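## 6. Setting the Dining Room Thermostat

The Tumus thermostat controls heating in one room or zone. Complete Section 5 (wiring) before starting these steps. Installers working in Todindale should also keep the zone card supplied with the unit.

1. Turn the power back on at the main panel. The display lights and shows the zone number.
2. Press and hold **Menu** until the word SETUP appears.
3. Use the arrow keys to select **Room type**, then choose *Dining*.
4. Enter the four-digit pairing code from the zone card. On units set to the factory default, the code is 3921.
5. Set the daytime temperature. The lowest value accepted is 60 °F.
6. Press **Save**. The display returns to the home page.

**Note:** The dining profile lowers the heat between meals. Meal times are entered in Section 7, and up to 6 may be stored for each day.

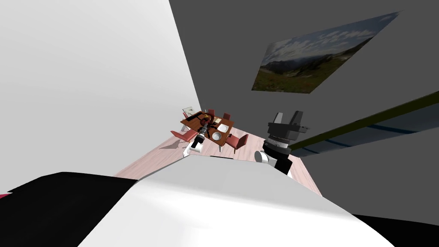 Hajnalka Fodor asked that the manual state plainly what happens when the code is entered wrongly, as her own unit had locked during set-up and she had taken it to be faulty. After three wrong entries the keypad locks and the display reads WAIT. Leave the power on and do not press any key until the word clears — pressing a key starts the waiting period again.

**Caution:** Do not mount the thermostat above a radiator, in direct sunlight, or on an outside wall. Readings taken in these places will be too high or too low, and the zone will not heat evenly.

7. Check the reading against a room thermometer placed at the same height. If the two differ, select **Adjust** and enter the correction.
8. Record the final settings on the zone card and store it with this manual.

Fault code 143 means that the sensor has lost contact with the boiler. See Section 9.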